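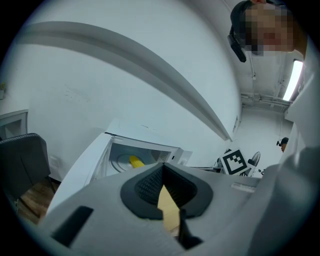

White open-fronted appliance against the wall, with a dark grey office chair to the left.

Home | Staff Guides | Rooms and Equipment | Forms | Contact

Cleaning the Shared Appliances in the Work Rooms

Issued by Facilities, Tralstead site. Last reviewed January 25, 2022.

This guide applies to all open-fronted and countertop appliances kept in the work rooms at Tralstead. Staff who use an appliance are expected to leave it ready for the next person. The full procedure below is carried out once a week by the room contact.

Before you start

Switch the appliance off at the wall and remove the plug. Allow it to cool fully. Move chairs and other furniture clear of the front — upholstered seats mark easily and should be well out of reach of any spray.

Procedure

1. Take out anything left inside and place it on a clean surface. Unclaimed items go to the shelf in Room 54.
2. Wipe the interior with a damp cloth, working from the back towards the opening. Do not pour or spray water inside.
3. Clean any mesh or grille with a dry, soft brush. Mesh must not be pushed or scraped.
4. Wipe the outer panels, including the top edge where it meets the wall. Dust gathers there between visits.
5. Dry all surfaces with a second cloth and leave the front open for 2 hours.
6. Return the furniture, reconnect the plug and sign the sheet by the door.

Marks on the wall

Light scuffs may be removed with a barely damp sponge. Larger marks should be left alone and reported on Form 1229.

Faults

Do not attempt repairs. Loose panels, damaged cables or unusual smells should be reported the same day to Kilian Hauser, Facilities Office. The appliance must stay unplugged until it has been inspected.

Related guides

Arranging Chairs and Desks in the Plenard Room
Reporting a Failed Ceiling Light
Waste and Recycling: Michiels Building
Booking the Sulima Room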